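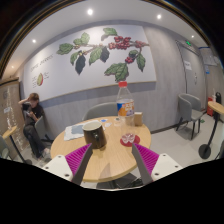
Chapter 5
When the Work Changes Hands

Most of us picture automation arriving with a great deal of noise, and in a big factory perhaps it does. At Morkano, a coffee bar with 13 people on its payroll, it came in through the small jobs, the clearing and the carrying that fill up a shift before you've had time to look at the clock.
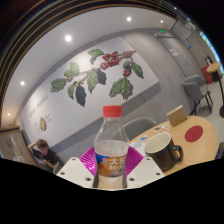 Figure 5.1 A bottle between the gripper's ribbed pads, with a mug nearby.

Now, picking up a bottle feels like nothing at all to you and me - we do it while chatting! Put that same job in front of a machine, though, and somebody has to think about grip, and reach, and the cup standing a little too close.

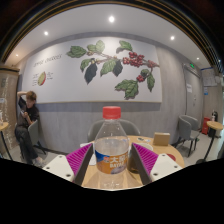 That somebody is often the person who used to do the clearing, and in this chapter we'll spend a good while on how such a person's day, pay and pride may shift.

Related chapters
Chapter 2: The Gustberg Bakery
Chapter 6: Who Trains the Trainer?

Reader comments
Used this with my class of 30 in October. Lively talk!
More on pay, please.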